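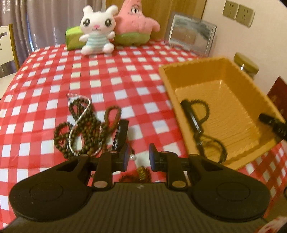

On the tablecloth.

Music Book Group: Next Up, the Pikau Oral History

The Prerkville music book group is moving from memoirs to oral history. The next pick is Loud Enough for Drodirden, a long book about the band Pikau told entirely by the people who played with them, booked them, drove them and got tired of them. It has 13 chapters and no narrator. Each chapter covers one tour or one record, and the speakers often disagree about what took place.

Most of us know Pikau from Paju, the second album, and the one that still gets played on the radio. The book gives it a single chapter. Far more space goes to the first record, which was made in a rented storefront in Drodirden over one winter and sold mostly from a card table at shows. If you haven't heard that one, try it before you start reading. The songs are short and the vocals are buried, but the early chapters talk about it track by track and are hard to follow without it.

A few notes from those who have read ahead. The list of speakers is at the back of the book, so put a bookmark there. Chapter 4 is slow, with a lot about van repairs. The chapters on the breakup are the best in the book and also the saddest – two of the members give completely different accounts of the same phone call, and the editor lets both stand. There is some rough language throughout, and a good deal of drinking.

The audiobook uses a different reader for each speaker. Several members liked it better than the print edition for that reason. One found the drummer's reader too cheerful and went back to paper. The audio edition leaves out the set lists and the gig posters.

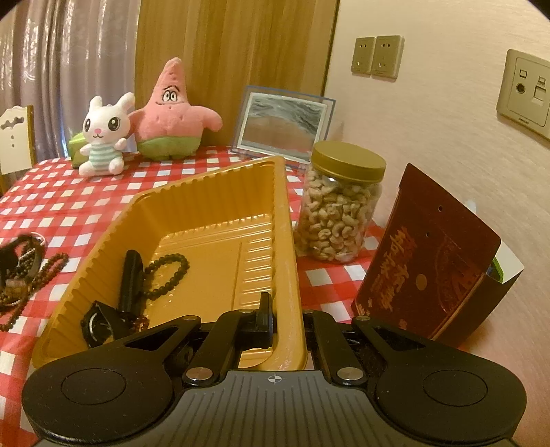
Yellow tray, checkered tablecloth.

We will split the reading over two meetings. For August, please read through the end of chapter 6. The second half will follow the month after. Meetings start at 6 p.m. in the back room of the Prerkville library and run for an hour, with music played before and after. Bring one song that you think belongs next to Pikau, by anyone, from any year. Phones can be plugged into the speaker, and there is a turntable if you would like to bring a record.

The library has 18 copies set aside at the front desk. Ask for them by title, as they are not out on the shelf. Large print has been requested and has not come in yet.

New readers are welcome at either meeting, including people who have only listened to the records.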